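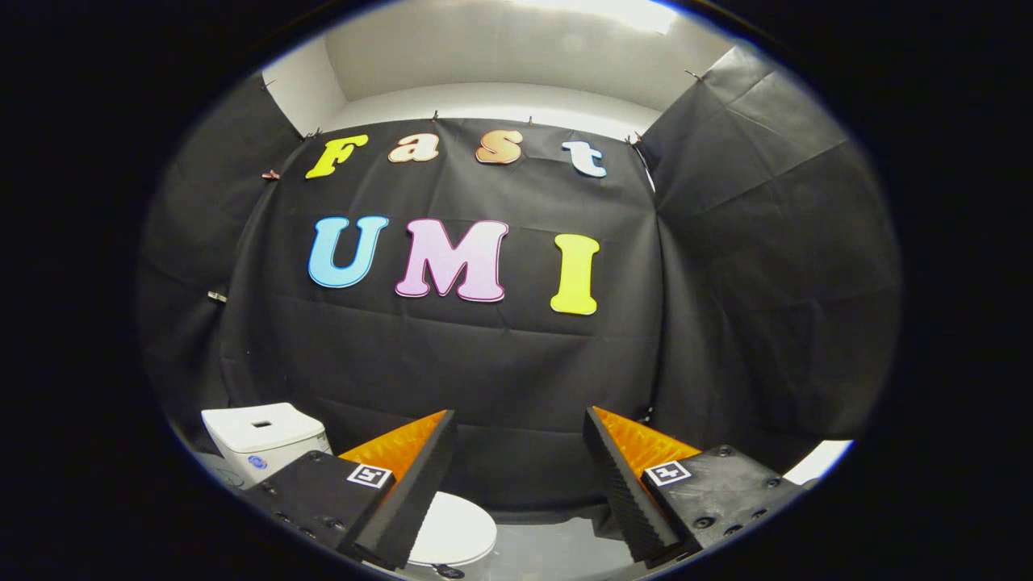
Section 4. Setting Up the Grindeck Display Booth

4.1 Before you begin

This section covers assembly of the Grindeck three-panel booth, fitting of the backdrop, and mounting of lettering. Read the whole section before opening the hardware bag. Two people are required for steps 3 through 6.

Check the contents of the carton against the packing slip. If a part is missing or damaged, do not start assembly. Contact the Wovuvlow parts desk and quote order code 2362 for the panel hardware kit.

Choose a level floor with clear access on all sides. The lower rails tolerate a small slope, but the corner hinges will bind if one panel sits higher than its neighbor.

4.2 Assembling the panels

1. Lay the center panel face down on a clean blanket or the carton liner.
2. Insert the two lower rails until the spring buttons click into place.
3. Raise the center panel and have the second person hold it upright.
4. Attach the left panel using the upper hinge first, then the lower hinge.
5. Attach the right panel in the same order.
6. Swing both side panels to an angle of 135 degrees from the center panel. Tighten the hinge knobs by hand.

CAUTION: Do not use pliers or a wrench on the hinge knobs. Overtightening strips the insert, and stripped inserts are not covered under the warranty.

NOTE: Customers with the Quezada tabletop model should skip step 2. That model has fixed rails.

4.3 Fitting the backdrop

1. Unroll the backdrop and leave it flat overnight if it has been stored folded.
2. Clip the top edge to the center panel, working outward from the middle.
3. Carry the material around each corner and clip it to the side panels. Leave a little slack at the hinges.
4. Clip the lower edge last.

Light creases will usually relax after a day or two on the panels. Do not iron the backdrop or use a heat gun.

4.4 Mounting lettering

Lettering sets are sold separately. Wipe the backdrop with a dry cloth before applying adhesive tabs. Place the first and last letters, step back to check the spacing, and then fill in the rest. Press each tab firmly and wait one hour before moving the booth.

The combined weight of lettering on any one panel must not exceed 1000 grams.

4.5 Lighting

Clip-on lamps may be fitted to the top rail only. Lamp output must not exceed 3000 lumens per booth. Keep cables behind the panels and away from walkways.

WARNING: Switch off and unplug all lamps before folding the panels.

For storage and transport, see Section 5. Replacement clips and hinge knobs can be ordered from the Kostedcombe warehouse.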